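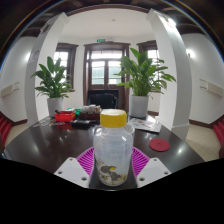 노란 뚜껑 플라스틱 병을 집은 모습. 손가락 쪽 카메라 시점.

Gendico 핸드헬드 그리퍼 사용기

로봇에게 집고 놓는 동작을 가르칠 때 쓰는 손잡이형 그리퍼를 두 달 썼다. 사람이 손에 들고 작업을 하면 카메라 영상과 손가락 벌어짐, 손잡이의 움직임이 같이 저장되고, 나중에 그 기록으로 로봇 팔을 학습시킨다. 그전에는 Brukis 원격조종 세트로 팔을 직접 움직여 시연을 모았다. 비교는 주로 그쪽과 했다.

구성품은 그리퍼 본체, 여분 손가락 패드 2벌, 충전 케이블, 보정용 인쇄판이다. 보정판은 얇은 종이라서 금방 휜다. 우리는 아크릴판에 붙여 쓴다. 설명서는 영어뿐이고 보정 순서가 두 군데에 다르게 적혀 있다. 뒤쪽에 나온 순서가 맞다.

손가락은 흰 판에 자홍색 패드가 붙은 형태다. 패드에 줄무늬 골이 있고 누르면 물건 모양에 따라 어느 정도 휜다. 원통형 물건은 편하게 잡힌다. 컵 손잡이도 괜찮다. 문제는 납작한 물건이다. 탁자에 붙은 동전이나 컵받침은 패드 끝이 밀려서 한 번에 들기 어렵다. 컵받침은 탁자 가장자리까지 끌고 가서 집는 방식으로 시연했는데, 학습된 로봇도 똑같이 끌고 간다. 원하는 동작이 아니라면 처음부터 넣지 않는 편이 낫다.

방아쇠는 뻑뻑한 편이다. Kanchan Tiwari는 손이 작아서 한 시간쯤 지나면 검지가 아프다고 했고, 결국 스프링을 약한 것으로 바꿨다. 교체는 나사 두 개만 풀면 된다. 바꾸고 나면 손가락 영점 보정을 다시 해야 한다. 이 내용은 설명서에 없다.

수집 속도는 만족스럽다. 지금까지 저장한 시연이 1919개다. 병을 집어 옮기는 작업 기준으로 가장 잘된 날에는 한 시간에 34개를 남겼다. Brukis로는 같은 작업에서 그 절반도 어려웠다. 원격조종은 팔이 따라오는 것을 기다려야 하고, 깊이감이 없어서 병 앞에서 자꾸 멈칫하게 된다. 그리퍼는 손으로 그냥 하면 된다. 대신 사람 손이 로봇보다 빠르고 각도도 자유로워서, 팔이 못 따라가는 시연이 섞인다. Natnael Tekleab이 재생 검사를 돌려 걸러 내고 있는데 버려지는 양이 적지 않다. 손목을 크게 꺾지 말라고 미리 일러두면 줄어든다.

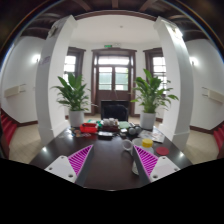 손가락을 벌린 상태. 빨간 상자와 찻잔, 머그잔이 놓인 같은 탁자.

카메라는 시야가 넓다. 탁자 전체와 안쪽 문, 양옆 벽까지 한 화면에 들어온다. 위치 추적에는 이 점이 도움이 된다. 벽만 하얗게 잡히는 방에서는 추적이 자주 끊겼는데, 화분이나 문틀처럼 윤곽이 뚜렷한 것이 보이는 곳에서는 거의 끊기지 않았다. 화면 가장자리는 많이 휘어 보인다. 학습용으로는 가운데만 잘라 써도 큰 차이가 없었다.

역광은 신경 써야 한다. 문 유리로 낮 빛이 들어오면 유리 쪽이 하얗게 날아간다. 노출을 자동으로 두면 병을 들어 올리는 동안 밝기가 변하는 경우가 있어서 우리는 수동으로 고정했다. 윤이 나는 짙은 색 탁자에서는 반사도 생긴다. 투명한 물건은 여기에 묻히기 쉽다. 투명한 병은 뚜껑 색이 뚜렷한 것으로 시작하는 것을 권한다. 투명 유리잔은 아직 성공률이 낮아서 평가를 미뤄 두었다.

탁자에 물건을 얼마나 늘어놓을지도 고민이었다. 처음에는 대상 물건 하나만 두고 찍었다. 그렇게 학습시킨 로봇은 옆에 컵 하나만 있어도 엉뚱한 데로 갔다. 그 뒤로는 찻잔 세트, 머그잔, 인쇄물 같은 것을 같이 두고 찍는다. Pallavi Pal이 시연 몇 개마다 배치를 바꾸는데, 번거롭지만 효과는 있다.

소프트웨어는 보통이다. 녹화 시작과 정지가 본체 버튼으로 되는 것은 좋다. 목록 화면에서 실패한 시연을 지우려면 하나씩 열어야 하는 것은 불편하다. 여러 개를 한꺼번에 선택하는 기능이 없다. 문의했더니 12월 업데이트에 넣겠다고 했다. 배터리는 오전 작업에는 충분하고, 점심때 충전하면 오후까지 간다.

패드는 소모품으로 봐야 한다. 우리 것은 왼쪽 안쪽 끝이 먼저 닳았다. 여분을 따로 사려면 Rathore를 통해 주문해야 하고 배송이 느리다. 본체를 살 때 같이 주문하는 것이 좋다.

정리하면 컵, 병, 상자를 집어 옮기는 시연을 많이 모아야 하는 곳에는 살 만하다. 힘 조절이 중요한 작업에는 맞지 않는다. 힘 센서가 없어서 뚜껑을 돌려 여는 작업은 우리도 원격조종으로 되돌렸다. Brukis 세트는 그래서 아직 팔지 않았다.

좋은 점: 수집 속도, 넓은 시야, 쉬운 스프링 교체
아쉬운 점: 뻑뻑한 방아쇠, 납작한 물건, 목록 화면, 패드 배송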